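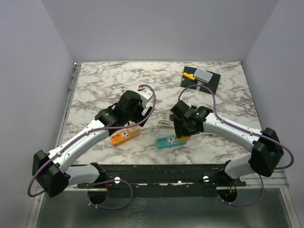
Caderno de laboratório – célula bimanual, bancada de mármore
Registo de maio, continuação. Entrada de domingo.
Responsável pelo registo: Ghazal Babaei
Presentes: Sepehr Azimi, Napaporn Nilsuwan (a partir das 14h10)
Tarefa: inserção e extração de fichas em extensões elétricas, dois braços
Classificação: paragem não comandada, com contacto. Sem lesões.

1. Ocorrência

Às 11h25, durante a execução do episódio 1047 da série de extração, o braço direito perdeu a comunicação com o controlador enquanto se encontrava sobre a extensão azul-esverdeada. A pinça estava fechada sobre o bloco amarelo-alaranjado. O braço esquerdo, que devia ter parado no mesmo ciclo, prosseguiu o movimento programado até ao fim da trajetória e empurrou a extensão laranja contra a outra. Foi acionada a paragem de emergência por Sepehr Azimi, que se encontrava junto à consola. Os dois braços ficaram sem binário e o direito desceu alguns centímetros até apoiar na extensão.

Nenhuma das extensões está ligada à rede nesta tarefa. Confirmou-se essa condição antes de qualquer intervenção, conforme a folha de abertura de sessão.

Não houve contacto com pessoas. A entrada na zona de trabalho só foi feita depois de cortada a alimentação dos motores e afixado o aviso na consola.

2. Estado encontrado

Extensão azul-esverdeada: risco superficial junto ao bloco, sem fissura. Continua utilizável para manipulação.
Extensão laranja: sem dano visível. A ficha bege permanecia inserida.
Pinça direita: fechada, sem folga anormal. Abriu à mão com esforço regular.
Pinça esquerda: nada a assinalar.
Tampo: sem marcas novas.

O registo do controlador apresenta 2431 mensagens de erro de comunicação do barramento direito no intervalo entre o arranque da sessão e a paragem. A grande maioria corresponde a repetições recuperadas, que o controlador Ferkness não mostra no painel principal. A última sequência não foi recuperada. No barramento esquerdo não há erros no mesmo período.

Convém reter este ponto: a falha já se anunciava no registo muito antes de ter efeito visível. O painel esteve verde durante toda a manhã.

3. Diagnóstico

Primeira hipótese (Sepehr Azimi): sobrecarga do motor do punho durante a extração, com queda de tensão e reinício do módulo. Verificou-se a corrente registada nos últimos segundos. Os valores são semelhantes aos dos episódios anteriores e não há evento de reinício. Hipótese abandonada às 12h40.

Segunda hipótese: interferência ou mau contacto no cabo roxo do braço direito. Com os motores sem alimentação e apenas a eletrónica ligada, o braço foi deslocado manualmente pelas posições da trajetória de extração, com o contador de erros aberto na consola. Em repouso, o contador manteve-se parado. Com o punho estendido para o fundo da bancada, também. Ao rodar a base para dentro e baixar o punho, o contador começou a subir. O efeito repetiu-se em todas as tentativas.

Napaporn Nilsuwan sugeriu separar o troço do punho do troço da base. Imobilizou-se o cabo à mão junto ao punho e repetiu-se o movimento: erros presentes. Imobilizou-se depois o troço que contorna a base e desce abaixo da calha: contador parado. O defeito situa-se, portanto, no troço inferior, entre a base e a passagem pelo piso metálico.

Retirado o cabo, encontrou-se a bainha gasta numa extensão curta, no ponto em que roça no rebordo do recorte redondo. Sob a bainha, a malha estava parcialmente partida. Com o cabo dobrado para o lado do desgaste, a continuidade de um dos condutores de sinal é intermitente. Com o cabo direito, é normal. Isto explica que o ensaio de continuidade feito na última manutenção, com o cabo esticado sobre a mesa, não tenha acusado nada.

O cabo esquerdo foi inspecionado no mesmo ponto. Apresenta brilho na bainha, sem corte.

4. Causa do movimento residual do braço esquerdo

Esta parte preocupa mais do que o cabo. Um cabo gasta-se e substitui-se. O braço são, porém, não devia ter continuado.

A configuração de sessão tem um parâmetro de paragem conjunta, que determina se a perda de um braço imobiliza o outro. Na configuração em uso, o parâmetro estava desativado. O histórico do ficheiro indica que a alteração data dos ensaios com um só braço, em que o controlador recusava arrancar sem o segundo barramento. Terminados esses ensaios, o ficheiro foi copiado para a tarefa atual sem reposição do valor.

Kianoush Golestani, contactado por telefone, confirmou ter feito a alteração e ter anotado a reposição na lista de pendentes do projeto Samasa. A tarefa atual corre no projeto Lekon, que tem outra lista. A nota ficou onde ninguém deste lado a consultaria. Não se regista aqui como falta individual: a folha de abertura de sessão não pede a verificação deste parâmetro e qualquer um de nós assinou essa folha nas últimas semanas.

Acresce que o tempo limite de comunicação estava no valor de fábrica. O controlador só declara perdido um braço depois de esgotadas as repetições, e nesse intervalo o outro recebe comandos normalmente. Mesmo com a paragem conjunta ativa, teria havido algum movimento. Falta medir quanto.

5. Ações realizadas no próprio dia

Cabo direito substituído pelo sobresselente do armário Kermani. O cabo danificado foi etiquetado e guardado na gaveta de peças em análise. Não deve voltar a ser montado, nem provisoriamente.

Colocada proteção de borracha no rebordo de ambos os recortes. O troço de cabo abaixo da calha ficou com mais folga no lado direito. Amra Grgić deverá rever o percurso na segunda passagem, porque a folga adicional pode criar outro ponto de roçamento com a base rodada para fora.

Paragem conjunta ativada na configuração Lekon. Ficheiro protegido contra escrita para os utilizadores comuns.

Ensaio de verificação às 16h30, sem objetos sob as pinças e a velocidade reduzida: desligado o barramento direito por comando, o braço esquerdo parou. Repetido no sentido inverso, com o mesmo resultado. À velocidade normal o ensaio não foi feito.

Ciclo de movimento contínuo com o cabo novo, a velocidade reduzida, até às 17h50: contador de erros em zero nos dois lados.

6. Dados

O episódio 1047 foi marcado como inválido. Os anteriores da mesma sessão ficam em quarentena até se apurar se as repetições do barramento introduziram atrasos nas posições registadas do braço direito. Uma primeira leitura, feita por amostragem, mostra atrasos de até 4 ciclos em alguns episódios e nenhum noutros. A amostra é pequena e não permite concluir. Pede-se que ninguém utilize estes dados para treino enquanto a quarentena constar do índice.

Napaporn Nilsuwan ficou com a análise completa. O critério de exclusão será decidido depois de vista a distribuição, e não antes.

7. Pendentes

Medir o deslocamento residual do segundo braço à velocidade normal, com a zona livre e duas pessoas presentes, uma delas exclusivamente na paragem de emergência. (Azimi, Babaei)

Reduzir o tempo limite de comunicação e verificar se provoca paragens falsas em uso corrente. (Azimi)

Apresentar o contador de erros de cada barramento no painel principal, com aviso a partir de um limiar a definir. (Golestani)

Acrescentar à folha de abertura de sessão: paragem conjunta ativa; contadores em zero após o movimento de aquecimento; inspeção visual do cabo junto aos recortes. (Babaei)

Ensaio de continuidade com o cabo dobrado nos dois sentidos, a incluir no procedimento de manutenção. Ver com Amra Grgić se o cabo deve ser ensaiado montado.

Encomendar 2 cabos. Com o sobresselente montado, o armário ficou sem reserva.

Rever os restantes ficheiros de configuração derivados dos ensaios com um só braço. Há pelo menos um no projeto Samasa.

8. Condição da célula

Autorizada apenas para movimento a velocidade reduzida e sem recolha de dados, até ao fecho dos dois primeiros pendentes. Aviso afixado na consola e na porta. Qualquer exceção deve ser pedida por escrito e registada neste caderno.

Nota acrescentada às 18h15: com os motores já desligados, verificou-se que o braço direito, ao perder binário, desce sempre para o lado da extensão quando parte da posição de extração – repetido quatro vezes à mão, a partir da mesma postura. Não é defeito, é o peso do punho. Deve contudo ser tido em conta por quem tiver de retirar um objeto de baixo da pinça depois de uma paragem. Apoiar primeiro o braço, só depois meter a mão. Perguntar a Kianoush Golestani se existe travão compatível com a junta do ombro.

G. B.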